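Time-of-use tariff opens to Pisska households in June

Households in the Pisska supply area will be able to move to a time-of-use electricity tariff from June, the network retailer Marer has confirmed. The change is optional. Customers who do nothing will stay on the existing flat rate, and no exit fee applies in either direction during the first billing year.

The tariff divides the day into three periods. Peak runs from 4 pm to 9 pm, shoulder from 7 am to 4 pm, and off-peak covers the remaining hours. Saturday and Sunday are charged at the shoulder rate during the day and the off-peak rate overnight, with no peak period at all.

Marer ran a trial of the same structure over the past year with 491 homes. Participants kept their usual appliances and were given a monthly statement showing consumption by period. Average peak-period use fell by 11 per cent against the same months a year earlier. Total use was almost unchanged, which indicates that load was moved to other hours and very little was avoided.

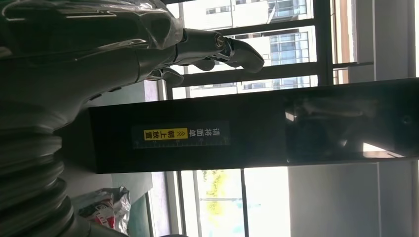
Where the load moved

Hot water accounted for the largest share of the shift. Of the trial homes, 133 had an electric storage heater on a timer or a controlled circuit, and these homes recorded the biggest individual savings. Dishwashers and clothes dryers came next. Cooking barely moved, and neither did lighting.

Heating and cooling results were mixed. Homes with good ceiling insulation could be pre-warmed or pre-cooled before 4 pm and held close to the thermostat setting into the early evening. In poorly sealed homes the indoor temperature drifted within the hour and the system came back on at peak rates. The trial report recommends that these households deal with draughts around doors and skirting boards before changing tariff.

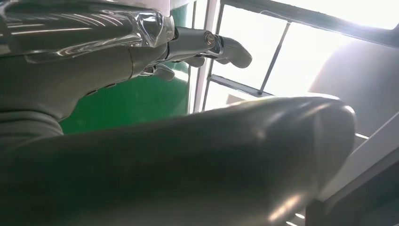 Gripper and forearm, side view.

An interval meter is required. Most homes in Pisska already have one, but 3,575 addresses are still on older accumulation meters, which record a running total with no time stamp. Marer will replace these at no charge on request. Supply is interrupted during the changeover, so customers who rely on powered medical equipment should say so when booking.

Meter replacement in the Betar district will follow once the Pisska work is finished. No month has been set.

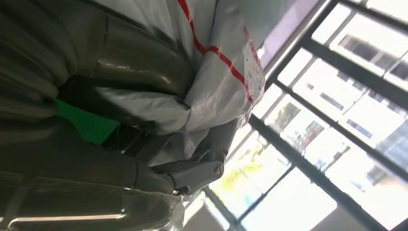
Billing remains quarterly, with the three periods itemised on separate lines. The daily supply charge is the same under both tariffs. Solar feed-in credits are calculated as before and are not affected by the time of export – a point several trial participants had queried.

Customers can compare the two tariffs with the Nakajima calculator on the Marer website. It reads up to 12 months of interval data and prices it both ways. Homes without interval data can enter an appliance list, although the result is less reliable. 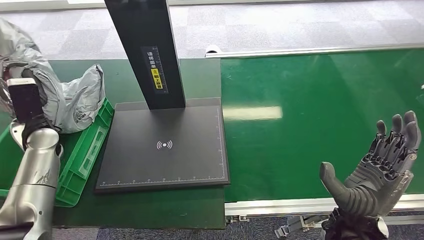 Marer Newsroom

Applications received before the end of a billing period take effect at the start of the next one. A customer who returns to the flat rate must wait one full quarter before applying again. Renters can apply without the owner's consent if the account is in their own name and the meter does not need to be replaced.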